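Applying for Seasonal Work: What Large Employers Ask For, and Why Forms Go Astray

A guide to the hiring round at Starkeck, Stisham and Grornance, from the first form to the first shift

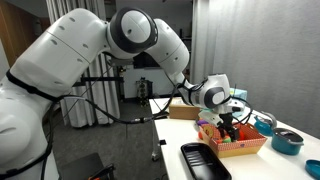 Where the vacancies are

Most of the large employers in the district now open their seasonal hiring well before the work itself begins. Starkeck, which runs garden centres and farm shops, publishes its winter vacancies at the end of August. Stisham, the bakery and café group, follows in September. Grornance, whose business is parcel sorting and delivery, recruits throughout the year but takes on the greater part of its temporary staff in October and November.

The three firms expect to fill 362 temporary posts between them this winter. A little over half are at Grornance, where the sorting halls run through the night from the middle of November. The remainder are divided between shop floors, kitchens and stockrooms, with a small number of driving posts reserved for applicants who already hold the correct licence.

Vacancies are listed on each company's own careers page. Some also appear on general job boards, although the details there can be out of date by the time they are read. Applicants are advised to check the closing date on the company's page before they begin, and to note the reference number of the post. Starkeck in particular lists each branch separately, and an application to one branch is not passed to another unless the applicant ticks the box permitting it.

Paper forms and online forms

Grornance withdrew its paper form two years ago. Stisham still accepts one, but only at cafés run under franchise, and the form differs from one café to the next. A person who collects a form at one café and hands it in at another will usually be asked to begin again. Cafés managed directly by the group take online applications only.

Starkeck keeps a printed form at the customer desk of every branch. It may be returned by hand or by post, and it is treated in the same way as an online application. The printed version is four pages long and asks for the same information in a slightly different order. Applicants who need it in large print should ask at the desk; copies are held at head office and take a few days to arrive.

Those without a computer at home may use the public terminals at most libraries. Sessions are generally limited to an hour. The Grornance form takes 40 minutes to complete if all the documents are to hand, and it cannot be saved halfway through. The Stisham form can be saved and resumed within a fortnight.

What to have ready

The forms ask for broadly the same things: full name and address, proof of the right to work, dates of any employment in the past three years, and the hours for which the applicant is available. Two references are required by each of the three firms. Starkeck will accept a teacher or a tutor as one of them where the applicant has not worked before. Grornance asks that at least one referee be able to answer by telephone during office hours.

Dates of employment cause more difficulty than any other section. Month and year are sufficient, but they must agree with the dates the referee gives. Where there is a gap, a short and plain explanation is all that is needed – "caring for a relative" or "full-time study" will do. A gap left blank is likely to bring a query, and a query may hold an application back until after the first interviews have been arranged.

Availability

Managers read the availability section first. An applicant who offers evenings and weekends will be considered for more posts than one who offers weekday mornings, but it is unwise to promise hours that cannot be kept. Rotas at Stisham are drawn up a fortnight ahead and are based directly on what was written on the form. Changes can be made later, with the agreement of the manager, though seldom in December.

Applicants under eighteen should be aware that the law limits the hours they may work and the breaks they must be given. Grornance does not employ anyone under eighteen in its sorting halls. Starkeck and Stisham do take on younger staff, chiefly for weekend shifts.

The online assessment

Oksanen, a recruitment agency, handles the early stages of hiring for both Stisham and Grornance. Applicants to either firm receive a message from the agency, normally within a week, with a link to a short assessment. It describes a number of ordinary situations at work and asks which response the applicant would choose. There is no advantage in finishing quickly.

The message is sometimes caught by junk mail filters, and the link expires after five days. Of the applications to Stisham that lapsed last winter, 83 did so at this point, with the assessment never opened. The agency will issue a fresh link on request, provided the vacancy is still open. Starkeck does not use an assessment and moves directly to interview.

Interviews

Interviews for seasonal posts are short. At Starkeck they are held in the branch, usually before opening, and last a quarter of an hour. Stisham prefers a trial of an hour or so behind the counter, for which the applicant is paid. Grornance holds group sessions at its main depot, with a tour of the building followed by a brief conversation with a supervisor.

Formal dress is not expected at any of the three, and for the Grornance tour flat, closed shoes are compulsory. Original documents should be brought, as photocopies are not accepted as proof of the right to work. Travel costs are not refunded, with the exception of candidates for the driving posts, who may be asked to attend a second time.

Questions about pay are perfectly proper at this stage. Hourly rates are printed in the advertisement, but the supplement for night work, the arrangements for paid holiday and the date of the first pay day are often left out. It is reasonable to ask for these in writing.

After the offer

Successful applicants should receive a written statement of terms on or before their first day. It should give the end date of the contract, the notice required on either side and the usual place of work. Staff at Grornance may be moved between two depots – the statement should say so if this applies.

Those who are turned down may apply again to the same firm, though Starkeck asks for an interval of three months. Oksanen keeps details on file for a year unless asked to delete them, and will contact former applicants when late vacancies arise. These tend to appear in the first half of December, when some of those appointed in the autumn have withdrawn, and they are filled within days. An up-to-date telephone number on the agency's records is therefore worth the few minutes it takes to check.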